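Keeping the Cell Happy: Notes from the Vovow Room at Grirklow

February 25, 2024

If you have walked past our corner of the building lately you will have noticed that the two-arm cell, which we all call Bundero, has been getting a good deal of attention. It passed 2,743 hours at the start of the month, and that seemed like a fair moment to go over it properly and write down what we did, partly for you and partly for whoever gets to do it next time.

We began with the grippers, as we always do. The bolts at the finger joints like to creep a little after a long stretch of picking, so each one gets backed out, cleaned, given a dab of thread locker and tightened again. Then come the finger pads. The bright green ones have held up better than the old gray set – those lasted 233 hours before the corners began to peel – and we wipe them with a barely damp cloth and nothing stronger, please!

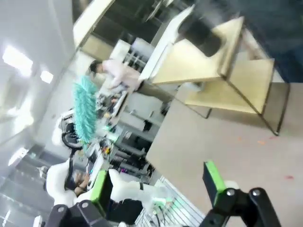

2 min read

Small parts get sorted at the workbench, and I will admit the bench fills up faster than any of us can tidy it. Tools, tubs and bits of every color end up side by side while a job is going on. All we ask is that fasteners for the cell go back in their own tub at the end of the day, as hunting for a missing screw cost us most of an afternoon in January.

Cables came next. We followed each one along the arm by hand, moving the joints slowly with the power low, and found 9 ties that were pulled too tight. They have all been swapped for the soft wrap kind, which lets the arm turn without tugging. After that we ran the Fung calibration routine twice, and the second pass agreed nicely with the first, so we left the numbers alone (a lovely feeling, that).

The next full check is due in March, once the cell has put in another 303 hours. If you would like to learn how to change a pad or reset the wrist, come by and ask – there is always a spare hex key, and we are glad of the company.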